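An Afternoon Among the Bricks: the Zevano Open Day

Posted January 8, 2025

I went to the Zevano open day in December because the ticket cost 4 dollars and the bus stops outside. I would like to claim a deeper interest in plastic toy blocks, but my history with them is mostly barefoot and after dark.

The building is at the far end of the Hirier industrial park, past a tile warehouse and a place that sells only gates. The signs for the open day began at the parking lot and gave up at the first corner. I followed a family with a stroller, who were following me, and between us we saw a good deal of the loading dock before Corina Nedelcu opened a side door and waved us in. She handed out stickers with our names on them. Mine said Alhassan, which is the name of the café next door. I wore it all afternoon.

The coats went on a rail, the strollers went in a hallway, and we were let into the sample rooms in groups of 14. My group contained one child who knew more about bricks than the staff did and had come to prove it.

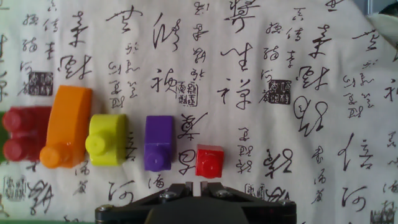

TOYS AND GAMES / OPEN DAYS

I had expected white tables and a lot of acrylic. The blocks were laid out on cream cloth printed all over with black Chinese calligraphy, so you had bright toy plastic sitting on what looked like a very serious letter. I can't read a word of it. Neither could the man beside me, though he nodded at it for some time.

It does a lot for the colors. Orange on a plain white table is just orange. Against all those brushstrokes, the tall orange piece with the arched top looked like something that ought to have a small card next to it and a rope. The yellow-green one was my favorite, rounded at the top and square at the base, the color of a drink I was once sick on. Purple stood up very straight. The little red one-stud block was the smallest thing on show, and the brick child informed us that it was the only one worth having.

"Why?" asked his father.

"You can always use it," said the child, with pity.

I have thought about this since and I'm afraid he's right. The big arched piece is lovely, but what do you do with it? You build a thing that has an arch on it. After that you have to build another one.

Wumpini Issahaku gave the talk. She has a soft voice and a microphone that was louder when switched off, so the back half of our group got the history of the company in fragments: a shed, a flood, a cousin, a color that had to be dropped. There are 2000 pieces in the sample drawers, if I caught it properly. She spent a long time on studs, and on the domed top, and on how the light sits on it. I resisted for a while. Then I noticed that I was crouching with my eye level with the edge of a table, looking at studs, and that my knees had been telling me about it for several minutes.

Then came the baseplates. I had always thought of the baseplate as the part you pay for and don't get to play with. A plain green one, square, nothing but rows of studs, does have a pull to it once you've been standing over it a while. It looks like a lawn belonging to somebody strict.
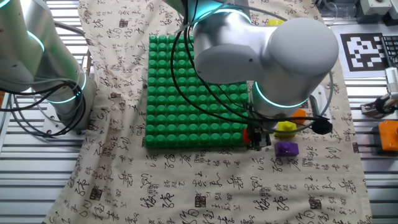 The question from the floor, inevitably from the child, was where the first block should go. Wumpini said anywhere. He said the corner. A woman in a green scarf said the middle, surely, and was looked at. This ran on for long enough that Corina came in to see why the next group was still in the hallway. I was for the edge, close to wherever the loose pieces happened to be lying, but I'm lazy and I didn't want to say it out loud.

There was a hands-on table at the end, meant for under-tens, with a fair number of adults at it. I made a wall. The girl next to me made a hospital with a ramp, and asked what mine was. I said it was a wall. She gave me a door.

The shop is small, warm and laid out so that you cannot leave without passing the Vovon sets, which are the expensive ones. I got as far as the register with a bag of mixed singles and no baseplate, then went back for the baseplate. It came to 40 dollars with the bag, so the 4 dollar afternoon was over.

Practical notes. Go early, as the hallway gets hot. The café does a decent lentil soup and closes at three. The side door is the blue one, left of the loading dock, and the bus back leaves from across the road, where there is no shelter and a fine view of the gates.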